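Cloth folding by teleop, grip keeps slipping off the corner

Forum > Manipulation > Teaching by demonstration

kestrel_lane
Posts: 13
Hello all. I am teaching a two-arm setup to fold small cloths by remote control. I sit with the leader arms, the follower arms copy me, and the recording is saved as one demo. Until now I have 254 demos and I trained on all of them. The policy goes to the right place and closes on the corner, but very often it lifts with nothing, or it takes two layers and drags the whole cloth along.

My question is if I should record more demos, or if the old ones are simply bad. My colleague says more. I am not so sure.

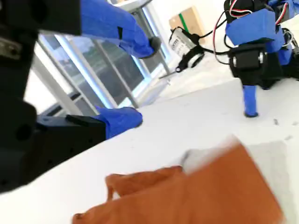 I forgot to write that the leader arms have no force feedback, so I judge everything by eye. When I come in with the lower finger first and slide it under the fold, I succeed most of the time. When I come straight from the top I have to try again, and those second tries are also inside the recordings. I did not cut them out.

Neville Tindall
Moderator
Keep the retries. A policy that has never seen a failed grab does not know what to do after one. I would throw out only the demos where you hesitated for a long time in the air, because the arm learns the hesitation very well.

gatix_user
I disagree with Neville on this one. With 254 demos of mixed quality, the retries teach it that missing is a normal part of the job. We had the same with napkins on our Gatix arms. I removed every demo with more than one attempt, trained again, and it became calmer.

Neville Tindall
Moderator
Calmer, yes. But what did it do when it missed?

gatix_user
It stood there and closed its fingers on air, I admit. Still I prefer this to the dragging.

Abeysekara
You are both speaking about the data, and I would first look at the approach. Two ways of grabbing in one dataset is hard for a small model. It will choose something in the middle, and the middle is neither from the side nor from the top. Pick one way and make every demo like that, with the same arm.

kestrel_lane
Posts: 13
Thank you, this makes sense to me. I never decided on a way, I just did what felt natural at the moment, and in the morning it felt different than after lunch.

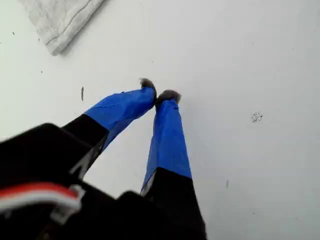 Last evening I tried the side approach only, and recorded 12 new demos with no retries. It is slower for me, my wrist gets tired, and I have to lower the leader handle almost to the desk. I also began to pay attention to how I close. The grey fuzzy pads at the ends of the fingers are what must meet the cloth, and before I was often pinching further down on the blue tape, where I think it slides. If I start the closing with the pads nearly together, I have less distance to misjudge. But then it is harder to get one on each side of the fabric.

Abeysekara
Then open a little more, but always the same amount. You can put a limit in the teleop software so the gripper does not open past it. In Gendeck it is under the follower settings, I don't remember the exact name.

kestrel_lane
Posts: 13
I am on Iltimwood, but I found a similar one. Will try it.

gatix_user
Also wipe the table between sessions. If your cameras are close, every crumb is in the picture.

Neville Tindall
Moderator
That I would not worry about. A bit of dirt that changes from day to day is free variety. Vary the colour of the cloth too, if you have others.

kestrel_lane
Posts: 13
I have a few colours, yes. My plan is to record until the end of September, side approach only, and keep the old demos in a separate folder. For the retries I will train it both ways - with and without - and post the results in this thread.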